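**Flock and Herd Notes, April 2022**

### Ear tag changes for sheep and goats at the Urnbridge sale yard

The Urnbridge yard will stop accepting visual-only tags on sheep and goats at the start of November. From then on, every animal over six months of age must carry one electronic tag in the left ear and a matching printed tag in the right. Lambs and kids going straight to slaughter may still travel on a single flock tag, provided the movement form lists the holding of birth.

The change follows a trial run by the Derau breeders' group over the past two seasons. In the trial, 309 ewes on 11 holdings were fitted with electronic tags and read at the farm gate, at the yard ramp and again at the sale ring. Mean handling time per pen fell from 61 seconds to under 40. Most of the missed reads came from one holding where tags had been placed too close to the tip of the ear.

Placement matters more than brand. The tag should sit in the inner third of the ear, between the two main ridges of cartilage, with enough slack left on the outer edge for growth. Tags fitted to young lambs need a gap of 6 mm. In long-eared goats, the same position applies, but the pin should be angled slightly forward to keep the tag from folding under the ear.

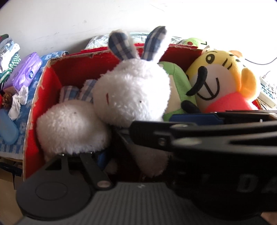

Applicators should be cleaned between animals and the pin checked for burrs. A bent pin tears the hole and is the usual cause of infection in the first two weeks. Avoid tagging during fly season where possible – early spring and late fall are both suitable – and do not tag in heavy rain. If a tag is lost, the replacement must carry the same number, or the new number must be cross-referenced in the holding register on the day it is fitted.

Roswitha Görtz, who kept the trial records, reports that register errors outnumbered tag failures. The most common was a replacement tag entered under the date of purchase instead of the date of fitting. The yard office will reject a movement form if the two records disagree, and the animals will be held in the back pens until the entry is corrected. Pen charges apply after the first two hours.

Readers are available on loan. The Dervishi feed store holds two stick readers and the Fandidside depot holds one, all set to the yard's file format. Loans are for three days, with a deposit. Members who already own a reader should export a test file and send it to the yard office before the first fall sale. Files must list one animal per line, with the full tag number and no spaces.

Animals bought outside the district on older tags may be re-tagged on arrival. Leave the original tag in place where the ear is sound. Where it must be removed, keep it with the register until the animal leaves the holding.

Tag orders placed through the group close at the end of the month. Order forms are at the yard office and at both loan points.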